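Projektbericht: Brot aus der WG-Küche – ein Sauerteig, vier Mehle und ziemlich viel Abwasch

Als ich mich für das Thema Sauerteig eingetragen habe, dachte ich ehrlich gesagt, das wird das entspannteste Projekt des ganzen Semesters. Mehl, Wasser, Salz, fertig. Mein Betreuer Berwyn Wynne hat nur gegrinst und gefragt, ob ich schon mal einen Ansatz über mehrere Wochen am Leben gehalten hätte. Hatte ich nicht. Ich hatte nicht mal eine Küchenwaage, die unter zwei Gramm irgendwas anzeigt.

Die Frage, die ich beantworten wollte, klingt erst mal klein: Wie stark verändert das Mehl ein Roggenmischbrot, wenn ich sonst alles gleich lasse? Also gleicher Ansatz, gleiche Wassermenge, gleicher Ofen, gleiche Form. Verglichen habe ich vier Mehle, nämlich Roggen 1150 und Roggenvollkorn, jeweils von zwei Mühlen. Die eine heißt Peretti, die andere Drotora, beide verkaufen in kleinen Säcken direkt ab Hof (die von Peretti haben mir sogar noch einen Zettel mit Backtipps dazugelegt, sehr nett!).

Der Ansatz

Den Starter habe ich selbst gezogen, und zwar nach der Anleitung aus unserem Kursheft: morgens und abends füttern, warm stellen, abwarten. Die ersten Tage roch er nach nassem Karton, dann nach Nagellackentferner, und irgendwann kippte das in etwas, das wirklich nach Joghurt und Apfel roch. Da war ich so stolz, dass ich ihn Joter getauft habe. Der Name steht jetzt auch in allen meinen Tabellen, das bitte ich zu entschuldigen.

Für jedes Brot habe ich 90 Gramm von Joter genommen, am Vorabend aufgefrischt. Einmal habe ich das vergessen und es morgens schnell nachgeholt – das Ergebnis war ein Ziegelstein und ist nicht in die Auswertung eingegangen.

Teig und Stockgare

Geknetet habe ich von Hand, weil die Maschine meiner Mitbewohnerin bei Roggenteig nur noch gequält brummt. Kneten ist bei so viel Roggen sowieso das falsche Wort, man rührt eher mit einem stabilen Löffel um und wischt sich danach den Teig von den Unterarmen. Nach dem Mischen durfte alles 30 Minuten ruhen, dann kam das Salz dazu, dann noch mal eine lange Pause in der abgedeckten Schüssel.

Das Vollkornmehl von Drotora hat deutlich mehr Wasser gezogen als alle anderen. Ich hätte am liebsten nachgegossen, durfte ich aber nicht, sonst wäre der ganze Vergleich hin gewesen. Es war also ein sehr fester Teig, und das hat man dem Brot später auch angemerkt.
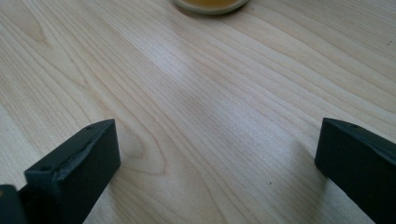 Backen

Unser Ofen ist alt und heizt hinten links stärker als vorne. Ich habe die Form deshalb jedes Mal an dieselbe Stelle gesetzt und nach 40 Minuten einmal gedreht. Zum Start kam eine Tasse Wasser auf das heiße Blech darunter, das zischt herrlich und gibt ordentlich Dampf (Brille vorher abnehmen!). Fertig war das Brot für mich, wenn es beim Klopfen auf den Boden hohl klang. Ein Kernthermometer wäre genauer gewesen, das habe ich mir erst für den letzten Durchgang ausgeliehen.

Verkostung

Für die Verkostung habe ich die Leute aus meinem Kurs eingespannt und dazu alle im Haus, die sich nicht rechtzeitig verdrückt haben. Probiert wurde am Tag nach dem Backen, ohne Butter, was für ordentlich Gemaule gesorgt hat. Jede Scheibe bekam Punkte für Kruste, Krume, Säure und Gesamteindruck. Zusammengekommen sind 163 ausgefüllte Bewertungsbögen, die ich dann an zwei sehr langen Abenden abgetippt habe. Nächstes Mal mache ich das gleich am Rechner.

Klarer Liebling war das 1150er von Peretti: milde Säure, lockere Krume, eine Kruste, die beim Schneiden richtig kracht. Das 1150er von Drotora lag knapp dahinter. Bei den Vollkornbroten gingen die Meinungen weit auseinander, die einen fanden sie wunderbar kräftig, die anderen haben »Baustoff« in das Kommentarfeld geschrieben.

Was ich anders machen würde

Die gleiche Wassermenge für alle Mehle klang auf dem Papier fair, hat das Vollkorn aber benachteiligt. Besser wäre es gewesen, nach Teigfestigkeit zu gehen und die Wassermenge mitzuschreiben. Außerdem schwankte die Temperatur in der Küche ziemlich, je nachdem, wer gerade gelüftet hatte. Eine Gärbox hätte geholfen, und Berwyn meinte, man kann sich eine aus einer Styroporkiste und einer Wärmflasche bauen. Das probiere ich im März aus, zusammen mit einem Dinkelteig.

Joter steht solange im Kühlschrank und wird einmal die Woche gefüttert. Wer etwas davon abhaben möchte, bringt bitte ein sauberes Schraubglas mit.

Abgegeben am 26. Februar 2021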